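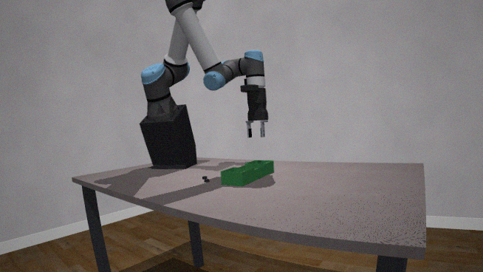
Gripper over the table, shadow to the left.

Cutting down on drink at home - kitchen tips

Quick ones, jotted down Sunday, in no order.

Move the bottles first. Garage, loft, a neighbour's. Not the cupboard by the kettle. If it takes a ladder to get at you'll think twice.

Put the big wine glasses away. Use a 200 ml tumbler for everything, squash included. Ours hold 186 to the line, close enough.

Fill the fridge door with other stuff. Tonic, ginger beer, cold tea with lemon. Two shelves of it, so thats what you see when you open it at six.

Eat early. Half five if you can. Soup on the hob, bread out, the worst hour gone before you notice.

Cooking wine - stop buying it. A splash of cider vinegar and a pinch of sugar does for most stews. Stock cube for the rest. Check vanilla essence and trifle sponges too if you're off it completly.

Calendar on the fridge, pencil on a string. Cross off the dry days. Leave the bad ones blank and carry on.

Jar for the money. Coins only in ours, got to 3239 pence by June and bought a decent frying pan.

Hands busy in the evening. Peel veg for tomorrow, descale the kettle, sort the spice rack. Dull but it works for me.

IMPORTANT - if you drink heavily every day don't just stop dead. Shakes, sweats, fits, it can be dangerous. Ring your GP first and cut down with their help.

Next page: getting red wine out of a tablecloth.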